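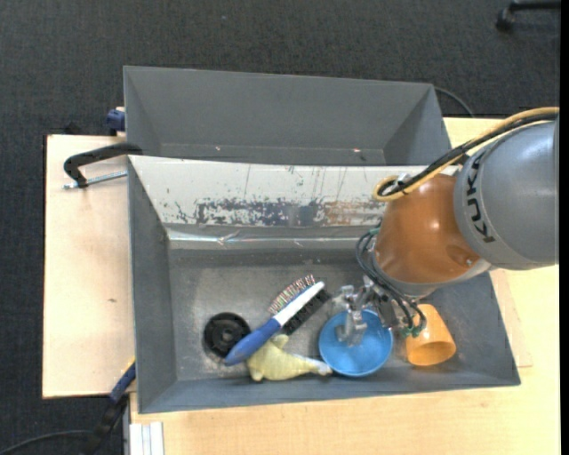
A reader on Gaete Street writes that I have never had to look at a wet couch for nine days, and that if I had, I would drop my sentimental attachment to the free pile and support the new curb rule like everyone else with property and eyesight. She signs off by wishing me a couch of my own.

I have had a couch of my own. I got it off the curb.

For those who live outside Borkden, or who live in it and have managed not to open the town newsletter, the rule goes like this. As of January you may not set out household goods for the taking. No boxes of mugs with FREE written on the flap, no lamp with a note taped to the shade saying it works if you hold the switch. Anything left between the sidewalk and the street outside of a scheduled bulk pickup is litter, and the fine is $20 per item. A set of dishes, I'm told by the woman who answers the phone at town hall, counts as one item if it is boxed and as many items if it isn't. She had clearly been asked before.

If you want to get rid of something useful you are now supposed to list it on Wurard, the app the town has signed up for. You take pictures of the thing, pick a category, state its condition on a five-step scale, and wait to be matched with a neighbor. The newsletter reports that 2,455 items were listed in the first stretch, and it reports this in bold. It doesn't say how many of them left the house.

I can tell you about the ones that left mine. I listed a colander, a bread pan, a desk lamp, and a box of canning jars. The colander drew two messages. The first asked if it was still available, and when I said yes, I never heard from that person again. The second wanted to know the diameter. I measured it, which I had never done to a colander before, and sent the number, and was told it was a little bigger than what they were picturing. The bread pan was claimed by someone who set a pickup time for dinner, then moved it to the next dinner, then wrote to say they had gone off bread. I still have the jars. They've moved from the closet to the hall, so I suppose that's progress.

Under the old system I'd have put all of it at the end of the driveway after breakfast and it would have been gone by lunch, jars included, and I would not have learned a single thing about anybody's feelings on bread.

Now, the Gaete Street reader has a point, and I'd like to give it to her before she sends another letter. Some of what people put out was garbage. A mattress is not a gift. Neither is half a treadmill, or a television from the era when televisions took two people and a prayer to move. There is a type of person who can't stand to think of himself as throwing things away, and so he writes FREE on a stained ottoman, walks back inside feeling like a philanthropist, and lets the rain settle it. I've lived next door to this person. On a couple of bad weekends I've been this person. It was a futon frame, and I'm sorry.

But the town already had a rule against leaving garbage out. It's on the books and it is a perfectly good rule. What it requires is that somebody drive by, look at the ottoman, and decide that the ottoman is garbage. This is the part that we seem to have lost our nerve about. It is much easier to ban the whole strip of grass than to have an opinion about one piece of furniture, because the owner of the furniture might call up and argue. So the good lamp goes down with the bad ottoman, and everybody gets treated equally, if you like that sort of equality.

The official reasons were three, as far as I could follow them through a long evening on a folding chair. Blocked sidewalks came first, then bedbugs, then something called streetscape. Blocked sidewalks I will grant. Bedbugs I will grant for anything with stuffing in it. Nobody has ever caught a bedbug from a Pyrex dish. As for streetscape, I looked around on the walk home for what we were protecting, and what I saw was trash carts, campaign signs left from the last election, and a great many parked cars. I don't believe a box of paperbacks was dragging the tone down.

Skallport did it the other way, and I bring this up knowing how much people here enjoy being compared with Skallport. They let you put things out for one day, chalk the date on the walk beside them, and haul in whatever's left by dark. If you don't, you get a knock. I went over there to see for myself and came home with a cake stand, so you may judge my neutrality accordingly. The sidewalks were fine. The chalk is a nuisance in the wet, I heard a man complaining about exactly that, and he was complaining while loading a perfectly decent end table into his hatchback.

What I miss most is the part the app can't do, and it has nothing to do with saving money, though I like saving money. It's that taking something off a curb asks nothing of you. You don't have to say you need it. You don't have to give your name, or show up at a stranger's door at the hour you promised and make a pleasant remark about the yard. When I first moved here I owned a bed, a radio, and one fork, and I furnished a kitchen on foot over the course of a spring. If I'd had to send a message each time - hello, I am a grown adult without a saucepan - I would have gone on eating out of the can. I doubt I'm the only proud person in a town of 3,847.

It works in the other direction too. When you put a thing out you aren't asked to rate it. Wurard wants to know whether my desk lamp is Like New, Very Good, Good, Fair, or Well Loved. I don't know. It's a lamp. It was my aunt's, it leans a little, and I read most of the Russians by it. I put Fair and felt like I'd insulted a relative.

And you do lose the browsing. Nobody opens an app to search for an egg slicer. You find an egg slicer when you're walking the dog, and you stand there a moment working out what sort of egg eater you might become. Plenty of what I've carried home I had no plan to own, and a fair share of it went back out to the curb the following year, a bit cleaner than I found it. I once recognized a fondue pot I had put out myself, three streets over, two winters later. It had all its forks, which it did not when it was mine. I don't know what to call that except a public service.

People tell me that thrift stores exist, as though I'd been keeping away from them on principle. The nearest one takes donations during a window when most people are at work, doesn't want books, doesn't want glass, and has lately stopped wanting anything with a cord. I sympathize. They're drowning in it. But when the thrift store says no, the app says wait, and the curb costs $20, the thing goes into a black bag and then the cart, and everyone involved can say that the rules were followed. My guess is that more good stuff has been buried since January than in the ten years before it, and I'd be glad to be shown otherwise by somebody with a number that isn't in bold.

I'm not asking for the wet couch back. Ban couches. Ban mattresses, cribs, car seats, and anything that once had a motor and doesn't now. Put a one-day limit on the rest and fine the people who ignore it, starting with me if the futon frame ever comes to light. The rule is up for review before summer, and there's a comment form on the town website, under Public Works, below the leaf schedule. It has a character limit. I ran over it twice and had to take out the part about the fondue pot.

In the meantime the canning jars are in my front hall. There are lids for most of them. I can't leave them outside, but the door is generally unlocked in the afternoon, and if you knew the diameter of a colander you wanted, I could help you there as well.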